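Ticket 3647
Product: Drurell recipe planner (web)
Subject: Shopping list doubles itself when I change the number of servings
Status: Solved
Opened: Sunday, May 23, 2021

Ya-wen Siu wrote:

Hello all, and thank you in advance, you were so kind to me over the lost bookmarks last August. I have a new muddle for you, I'm afraid.

I'm planning the food for my aunt's birthday lunch and I've put the whole menu into Drurell. The lentil soup was written for four, so I changed it to twelve, and the shopping list went up as it should. Then my cousin rang to say she couldn't come after all, so I changed it to eleven, and now the list has the lentils on it twice, once for twelve and once for eleven! The stock is the same. It wants 2000 ml on one line and then very nearly as much again on the next.

I've tried signing out and back in, and I've tried it on my husband's laptop as well as mine. Deleting the extra line works until I open the recipe again, and then back it comes.

Drurell support wrote:

Hello Ya-wen, lovely to hear from you again, and many happy returns to your aunt. Could you tell us whether the soup was typed in by hand or brought over from Paquette? And would you look at the foot of the settings page and let us know which build you have?

Ya-wen Siu wrote:

Brought over from Paquette, all my old recipes were. The build says 1601. The puddings I typed in myself and they behave perfectly well, now that you mention it.

Drurell support wrote:

That's a great help, thank you. Recipes from Paquette keep their own copy of the ingredients, and build 1601 adds to that copy when it ought to replace it. Please open the soup, choose Edit, then Detach from source, and save. After that, clear the shopping list and make it afresh. Your notes and star ratings will stay where they are.

Ya-wen Siu wrote:

Done, and the lentils are down to one line! I changed the servings 3 times to be sure and it held. I'll do the flatbreads tonight. Thank you ever so much, and do close this whenever you like.

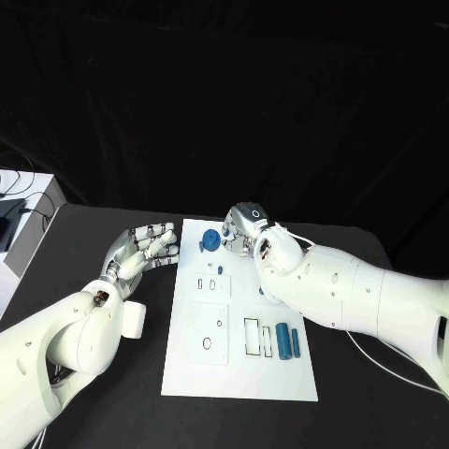 White board on a dark grey tabletop, black curtain behind.

Ticket closed by Drurell support.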